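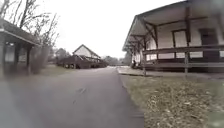 The Long Porch at Clusia — day and evening hire

Hi, I'm Shamim Naqvi, and I look after bookings for the Long Porch on the old Clusia grounds, just outside Flemville. It was built in 1925 and I'm hopelessly fond of it, so forgive me if I go on a bit!

What you're hiring is the whole building, porch included. It's one story, white clapboard with dark timber trim, and the roof comes out so far over the front that you get real shelter under it. People end up spending the whole party out there, leaning on the railing with a drink (I do the same). Inside is one big room that takes 90 seated, plus 2 restrooms and a small kitchen with a stove, a fridge and a sink deep enough for the big pots.

The lawn in front comes with the hire too. In fall it's all leaves, and kids love it. Please keep tent stakes off the grass, but weighted canopies are fine.

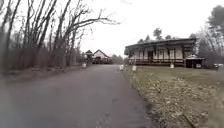

The porch side, with the path running past the lawn.

What's included

41 folding tables and enough chairs for a full house
Use of the kitchen until 11 p.m.
Heating from October on
A quick walk-through with me or Haruto Sakai when you pick up the key

We don't supply linens or dishes. Okabe in town rents both and knows the building well, so just tell them it's for Clusia and they'll know which door to use.

Getting here

Turn in at the Flastlow road sign and stay on the asphalt. The surface on the approach is patched and bumpy in places — take it slow if you've got a cake in the back! There's no curb on the woods side, so please don't pull over into the brush to park. Keep going until you reach the gravel lot and walk over from there.
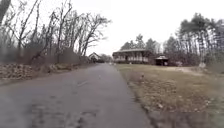 Booking

Evenings in December go first, and after that it's the spring weddings. Send me your date, your headcount and whether you need the kitchen, and I'll hold the building for you while you decide. The deposit comes back to you once the key does.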